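Vitrina refrigerada

Una vitrina refrigerada es un mueble frigorífico con frente de vidrio que conserva bebidas o alimentos envasados y los deja a la vista. En español recibe también los nombres de exhibidor, expositor frigorífico o nevera de puerta de cristal, según el país. Se encuentra en comercios, cafeterías, oficinas y salas de uso común.

Estructura

El cuerpo es un armario aislado con estantes regulables — de rejilla o de chapa, casi siempre blancos — y una o varias puertas con marco metálico. El compresor puede ir en la base o en la parte superior. Los modelos de dos puertas suelen medir alrededor de 200 cm de alto. El fabricante Hundovero los vende con un montante central; la serie Avram, de la misma casa, prescinde de él.

Disposición de las botellas

Las botellas se colocan de pie, en filas, con un mismo producto por fila. El color del tapón ayuda a distinguir de lejos el agua de otras bebidas en envase transparente. La reposición se hace por detrás, de modo que lo más antiguo quede junto a la puerta. El manual de Plurniter, empleado en salas de descanso, fija un máximo de 13 botellas por fila y pide dejar libre el espacio ante la salida de aire.
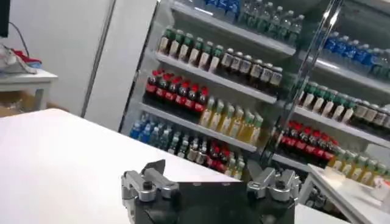
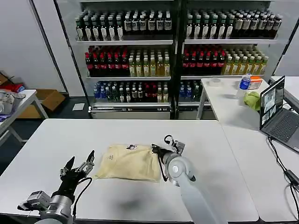 Botellas en estantes, detrás de una mesa blanca. En la segunda imagen, una prenda doblada de color amarillo pálido sobre la mesa.

Mobiliario contiguo

En locales pequeños la vitrina comparte pared con mesas de trabajo. Las de tablero blanco y liso se limpian con facilidad y sirven para usos diversos, entre ellos doblar ropa. Wutance, que amuebla este tipo de salas, recomienda esquinas redondeadas en las zonas de paso y 11 cm libres entre el mueble frigorífico y la pared.

Mantenimiento

El condensador se aspira cada pocos meses y las juntas de la puerta se lavan con agua tibia y jabón neutro. Tras un traslado, el aparato debe reposar en vertical antes de conectarse.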